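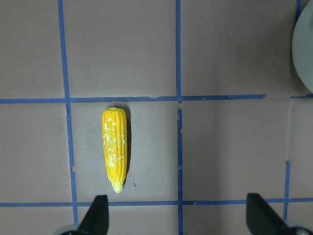
Every few months somebody in the movie press decides practical effects are back, and I'm supposed to be thrilled. This time the excuse is Rerkwood, the swamp fantasy from Skoncombe, whose making-of reel has been all over my feed since August. Six minutes of puppets, mud and fog machines. The word "computer" comes up once, and they're laughing when they say it.

Then I sat through the end credits. I gave up on counting the digital artists, but the scroll went on long enough for the row in front of me to put their coats on and leave. Director Kristof De Smet told a festival crowd the movie has 660 effects shots and "maybe 25" are pure computer work. Pure is doing a lot of lifting there. If you paint out the rods, swap the sky and redo the creature's eyes, what do you call that?
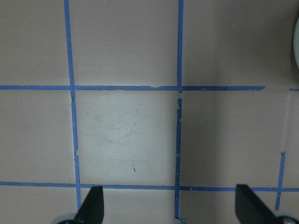

I don't mind the painting out. The marsh king looks great, and Monique Courtois plays her scenes with it as if it might bite her — which I doubt she'd have managed with a tennis ball on a stick. What bugs me is the sales pitch. The people who did the cleanup got no time in the reel at all, and I sat there for all six minutes waiting.

My friend Rolland says I'm being a crank and that audiences like a good story about foam rubber. Maybe. He also paid 30 bucks for the souvenir book, so I borrowed it. There's one page on the digital work, near the back, after the catering.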